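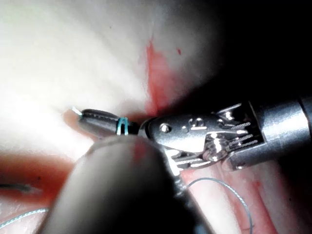

Chapter 4
Wrists, Cables and Patience

I teach a spring class on surgical robotics, and every April somebody asks me when we get to the fun part. I get it! You signed up to drive the arms, and I'm about to make you read about cables for a whole chapter (sorry, Duván).

My first student team called their project Plallow. Duván Taipe did the mechanics and Esther Urio wrote the code, and they spent a whole semester trying to get one small wrist to bend the same way twice. They logged 269 test bends before they trusted it, and Esther kept every single log file. You'll work with those logs in Section 4.3, so make friends with them now.

A cable-driven wrist is simple on paper. Pull one side, the jaw tips that way. Then the cable stretches a hair, or rubs in its slot, and your neat little equation is off by a few degrees. On a needle, a few degrees is a lot.

We'll start with tension, move on to friction, and then tie some knots by remote control. Before Tuesday's lab, read as far as Section 4.2 and try Problem 1 with a bit of string and two thread spools. Bring the spools with you, we'll need them again.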